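Falten bis zur Erlösung

Seit ein paar Jahren soll uns das Falten retten. Wer seine Tücher auf Kante legt, so das Versprechen, ordnet auch den Kopf. Ich habe einen Ratgeber aus dem Hause Fernholm gelesen, 27 Regeln, davon sieben allein für Küchentücher, und mein Kopf sah danach aus wie vorher. 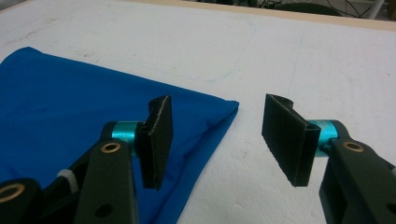

Dustum, 2. November 2020

Ein blaues Tuch auf einem weißen Tisch, halbwegs rechteckig, an einer Seite steht eine Falte hoch. Den Faltpäpsten wäre das zu wenig. Mir reicht es. Willy Verbeke hält dagegen, Sorgfalt im Kleinen erziehe zur Sorgfalt im Großen. Belege dafür habe ich von ihm noch keine bekommen.

Gegen Ordnung habe ich nichts. Misstrauisch macht mich der Ton, in dem sie verkauft wird. Ein Tuch, das in den Schrank passt, ist fertig gefaltet.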